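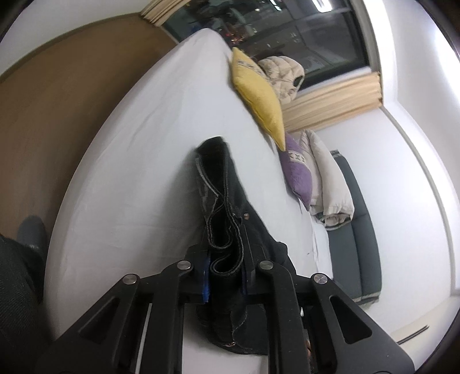
Black jeans over a bed with a white sheet.

From: Nesrin Aksoy
To: Residential care equipment list
Date: 17 September 2019
Re: Mattress covers, Brakberg site

Dear colleagues,

Milagros Zúñiga wrote:
> Please confirm whether the Prernier covers may be laundered
> with general bed linen. Farar has 8 awaiting reissue.

They may not. Covers are to be laundered separately and inspected at the seams before reissue. Any cover with a split seam should be withdrawn and entered in the equipment register under code 123. Replacements are held at Lis and will be sent within 3 working days of a written request.

Regards,
Nesrin Aksoy
Equipment Services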